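Ketirville House Residents' Association
Minutes of the monthly meeting
Held in the ground floor lounge, Sunday, 7:00 p.m.

1. Minutes of the last meeting
Approved with one correction. The deposit for the lounge keys is per household, not per person.

2. Money
Balance at the start of the month was $3,545. Paid out: $184 to Kikel for the repair to the lobby door closer, and $758 to Theodorakopoulos for the spring gutter cleaning. The second bill was higher than last year's. The secretary will ask for a breakdown before the next one is booked. No other bills outstanding.

3. Laundry room
Dryer two is still out of service. Kurkaseo has quoted $900 for a new motor and labor. Members felt this was too much for a machine of that age. Agreed to get a price on a replacement and bring both figures to the next meeting. A sign will go on the door in the meantime — the last one fell off.

4. Bicycle storage
Four bikes have no tags. Owners have until the end of the month to claim them.

5. Shared dining room
Complaints were received about the dining room being left untidy in the evenings. Points raised:

Food packets and plastic bags stay on the table after people have gone upstairs. Drinks are left as well.

Cloths and knitted things are left over the backs of chairs, so others don't like to sit there.

One member said the room is meant to be lived in and she would not want it run like a waiting room. This was generally accepted. The request is only that the table be usable for the next household.

The checkered tablecloth was also discussed. It stays. A proposal to replace it with a plain one was not seconded.

Dining room, evening:
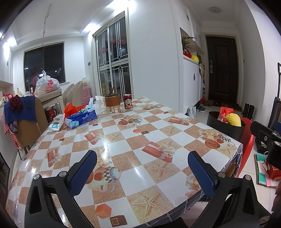
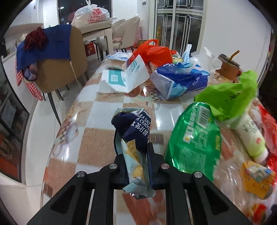 Agreed:
Snacks to be kept in a lidded box on the shelf, with the apartment number on it. Open packets left overnight will be thrown out.
Plastic bags worth keeping go in the drawer under the sink. The rest go in the trash.
Clothing and cloths to be taken upstairs the same night.
Whoever eats last wipes the table.

The new rules start Monday and will be looked at again in two months. A request for a second trash can was carried, seven in favor and two against.

6. Any other business
The hallway light on the third floor flickers. Reported to the landlord, no reply yet.
Parcels should not be left on the stairs.

Meeting closed at 8:25 p.m. Next meeting same place, same time, first week of the month.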